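Search this site: keywords Go

THE SHARED TABLE PROBLEM

By Graciela Barrientos

Print this story | E-mail this story

Every office I have visited in the past year has had one. It is big, it is usually white, and somebody in a pleasant mood will tell you it is where the ideas happen. I have sat at a good many of these tables by now, and mostly what I have seen happen at them is stuff.

Stuff arrives in the morning and stays. A cable somebody used once. A bottle with two inches of water in it. The plastic bag something came in, and then the something, and then the packaging from inside the bag. By Thursday you are eating a sandwich with your elbows tucked in.

There is now an industry that would like to help. Bavbridge, a workplace consulting firm, sells a program called Clear Top, which comes with a half-day workshop, a set of trays and a follow-up visit in 30 days. The brochure promises "a calmer surface and a sharper mind." I asked Santino Domínguez, who runs the workshops, what the second half of that was based on.

"People tell us they feel better," he said.

Do they feel better in May as well, if the workshop was in March? He thought so. He did not have anything on paper.

To be fair to him, I watched him work a room and he is good at it. He had the staff at Zapata, a design office that rents half a floor, pick up each object on their long table and say out loud where it lived. It was a little like church. A stapler lived in the drawer. A phone charger lived in Tadeo Alarcón's backpack, and he looked sorry. Then they got to a roll of tape, and three people gave three different answers, and the whole thing slowed to a crawl.

That roll of tape is my argument. Trays are fine. I own trays. But a tray doesn't settle who the tape belongs to, and a shared table is mostly covered in things with no clear owner. The person who left the tape there was going to need it again in an hour. From where she sat, it was already put away.

Iraís Gallegos managed the floor at Judbridge for nine years and has outlasted four tidying systems. The first used colored stickers. The second was an app. She can't recall the third without help, and the fourth was a sign.

"The sign said PLEASE," she told me. "That was the system."

What works, in her view, is dull. Put a trash can within reach of the table, on both sides if the table is wide. Hang hooks for cables at the height of a hand. Pick one time of day when everything left goes into a bin, and don't make a speech about it. She does her sweep at 5 – not a minute before, she says, or people feel robbed – and the bin sits out until the next morning.

I tried her version at the office where I rent a desk, with permission and some eye-rolling. The hooks got used. The bin got used by me. After a week the cables were mostly off the table and the drinks were as bad as ever, and I have come to think the drinks are a separate problem. Nobody has ever thought of a cup as clutter while it still had something in it.

Packaging was the other holdout. We are all a bit superstitious about it. You open the thing, you set the wrapper down, and you leave it near the thing in case the thing has to go back. It never goes back. Agustina Domínguez, Santino's sister and no fan of his trays, keeps an envelope for receipts and throws out every wrapper on sight. She says she has regretted it once, over a lamp.

Mokunby, which makes office furniture, now offers a table with a trough down the middle to swallow cords. I saw it in their showroom, where the trough held one cord. I'd like to see it again after a winter of real use. My guess is that it will hold a fork.

So I remain unsold on the workshop, and half sold on the hooks. A working table is going to look worked at. If you want a calm surface, try a wall. 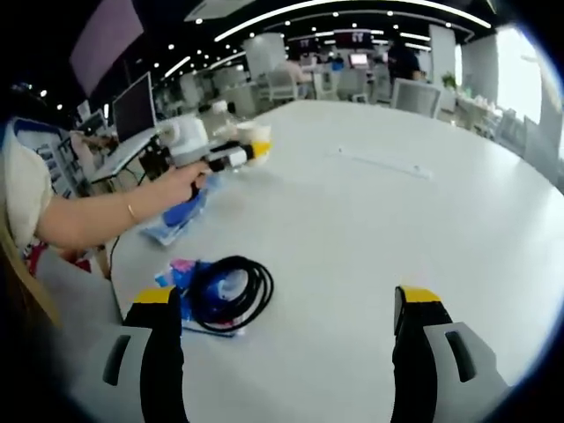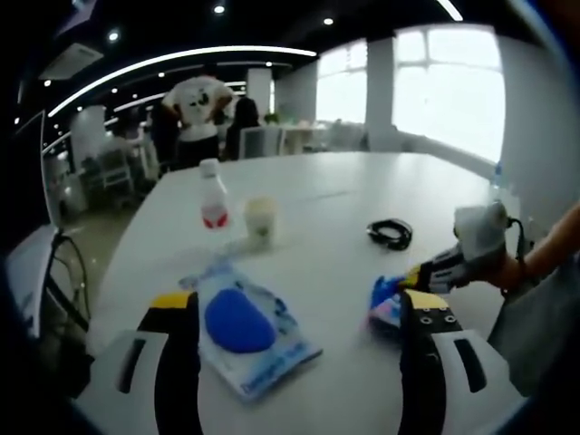
A big white table in use, with a coiled black cable and packaging on it in both pictures. The bottles and the paper cup are in the second.

Print this story | E-mail this story

READER COMMENTS

deskbound_dee wrote:
We did Clear Top. The trays are now full of tape. Nice trays though.

R. Pell wrote:
Disagree on packaging. I returned a keyboard last month and they wanted the original box, the bag AND the little twist tie. Keep your wrappers, people.

mornings wrote:
What size hooks? The stick-on kind fall off our table every time.

Iraís G. wrote:
Screw-in, for the person asking. Get permission from the landlord first.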